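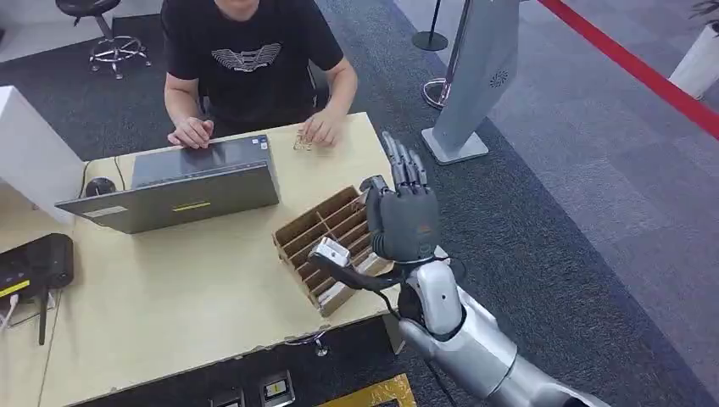

Sorting desk, Wedton: laptop, divided organizer, and one small item in hand.

Home Projects Reports Contact
Projects > Jalham Small Parts Store > Progress reports

Progress report to the Rana Fund
2026-01-06
Prepared by Jovita Manríquez

When the Fund agreed to support us in October, the store consisted of 11 coffee cans and a strong sense of regret. Your grant was for getting 1476 small parts out of the cans and into a list that a person could search. We have now listed 308. The target for this report was 300, so we are ahead by eight, and I intend to mention it at every opportunity.

Work happens at one desk. Jaime Magalhães tips out part of a can, identifies what he can, types it into the laptop and gives the part a compartment. Parts he can't identify go in an envelope marked "Later." The envelope is now two envelopes.
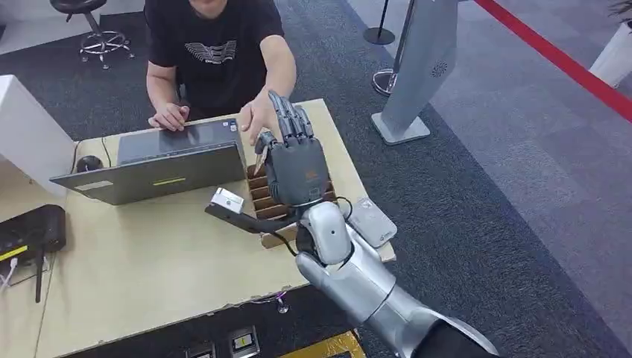
The slow part has been naming. Our old handwritten ledger uses "clip," "small clip," and "clip, the other kind," and we spent most of a week agreeing on what the other kind was. Jaime has written up a naming sheet, which runs to three pages and settles everything except washers.

We had budgeted for a proper steel cabinet. The Brurarar cabinet we wanted went out of stock and stayed there, so we are getting by with a plain brown organizer with narrow slots. It costs next to nothing and does the job, provided everyone leaves it where it is. I would like to carry the cabinet money over to the next period, please.

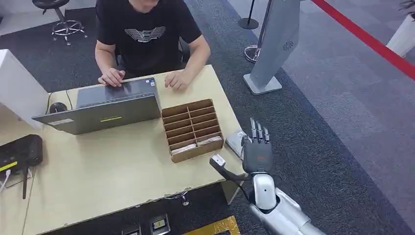 Next period

- Finish the cans marked "Misc." and the can marked "Misc. (good)"
- Open both "Later" envelopes
- Agree on washers
- Second chair for the desk
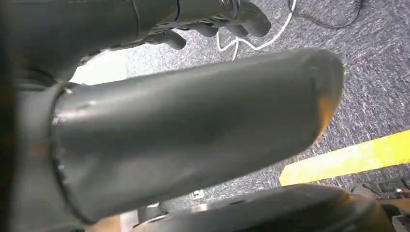
Close-up, taken at the desk.

Spending is within budget in every line except labels, where we underestimated our own handwriting. Receipts are with the Wedton office.

Contact us | © Jalham Small Parts Store | Back to top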